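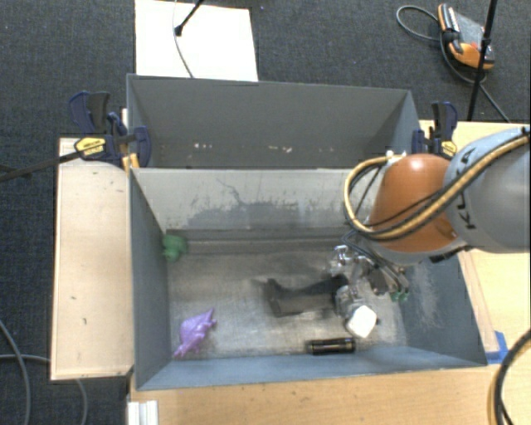
## Humidifier leaves white dust on everything, is a softener enough?

I have a Fawzy ultrasonic humidifier in a room of 400 square feet. Since December there has been a fine white film on the shelves and on a monitor. Tap water in Brurdale is hard. We have a salt-based softener on the main line, so I assumed the minerals were already gone. The film wipes off with a damp cloth and comes back in two days. Is the softener faulty, or do I need a different kind of water?

Posted 14 Apr 2025

---

**Answer 1** (accepted)

The softener is probably fine. Ion exchange swaps calcium and magnesium for sodium. Total dissolved solids stay nearly the same, and an ultrasonic unit throws all of them into the air as droplets. When the droplets dry, the solids land on your shelves.

Options:

- Distilled water. No film, but you carry jugs.
- Reverse osmosis. Removes most of the solids. Check with a TDS meter after the membrane, not at the tap.
- An evaporative humidifier. The minerals stay in the wick, and you replace the wick.

Demineralization cartridges work for a while. On water as hard as yours they will be used up well before the date on the package. Descale the tank and the transducer with white vinegar before you switch, rinse twice, and don't scrape the disc.

---

**Answer 2**

Same problem in Ollmont. Went to distilled and it stopped. Also turn it down, mine was set way too high.

---

**Answer 3**

Adding to the first answer: if you buy an evaporative model, look at the rated output and not the square footage on the box. My Brarneck runs about 3,000 hours on one fan setting before the bearing gets loud. The hour counter is at 3,641 now and it is loud. Wicks last me two months on softened water. Don't flip them after they go stiff, just throw them out.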